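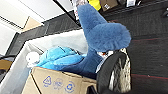 April 2021

Notebook, grasp stack / plush work. Mostly for me, but Rasha and Åsmund asked to be kept in the loop, so I'm writing in whole sentences for once.

I spent most of the day on the grasp scorer and I'm happier with it than I've been in weeks! Soft toys have been miserable for us ever since we moved off the rigid set, and I kept blaming the segmentation, which wasn't really fair to it. The masks are decent. Where we go wrong is afterwards, when Jillar (the planner, for anyone joining from Britt-Marie's side) takes the mask and treats its outline as a surface it can trust. With long fur the outline is mostly air. The depth comes back noisy over the fibers, the plane fit lands somewhere in the fluff, and the fingers close a little too high and come away with a tuft, or with nothing.

So, the change. I put in a per-object "shag" term that looks at the local depth variance inside the mask and pushes the grasp point inward along the approach direction, with a cap so we don't drive the fingertips into the bottom of the box. Smooth fabric gets next to no push, long pile gets up to 12 mm. I started with a fixed offset for everything and it was awful on anything flat, please don't anybody go back to that (Vilgot, I know you liked how simple it was, and I did too).

The other half is the close itself. We were declaring a grasp as soon as the motor current crossed the threshold, and plush just doesn't give you a clean step. It creeps. I now wait for the current to settle over a short window and compare finger position against what an empty close looks like. Siv wrote the settling filter last June for a completely different job and it dropped straight in, bless her.

Replayed the new scorer over the old logs before letting it anywhere near the arm. 1202 grasp attempts in the set, and it disagrees with the old one on 97 of them. I looked through those by hand over lunch and a good while past it. Most of the disagreements are furry things, as hoped, but there's a little knot of them where two toys lie folded against each other and the variance term reads the crease between them as fur. That needs thought. Åsmund suggested masking out depth edges before computing the variance, and I think he's right, only I'd like to do it without making the whole thing slower than it already is. 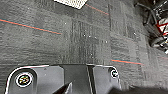 The open-gripper baseline needs a proper home too. At the moment it's a file on my machine that I regenerate whenever I remember, and the comparison above is only as good as that file. I'd like the controller to run a couple of empty closes at startup with nothing between the fingers, store the curve with a timestamp, and refuse to score anything if the curve is missing. Rasha thinks a warning would do. I've been burned by warnings (mine, scrolling by, ignored by me) so I'm leaning toward refusing, but I'll hold off until she's had a chance to talk me round.

One more thing while I'm at it. The floor plane estimate in Zemetti wobbles when the wrist camera points nearly straight down, some 2 degrees between consecutive runs, and I haven't found out why. It could be the hand-eye calibration, which hasn't been redone since the cable was rerouted. It could also be me, passing the wrong timestamp to the transform lookup again. Check the timestamp first, it's cheaper.

Left to do:
Depth edge masking in the variance term, on a branch.
Baseline curve at startup, once Rasha and I agree.
Send Siv the settle window settings, she wants them for Cabello.
Hand-eye calibration if the timestamps turn out fine.

The branch is pushed as shag-offset, tests pass apart from the slow one, and I haven't merged it. Comments welcome from anyone with a free half hour.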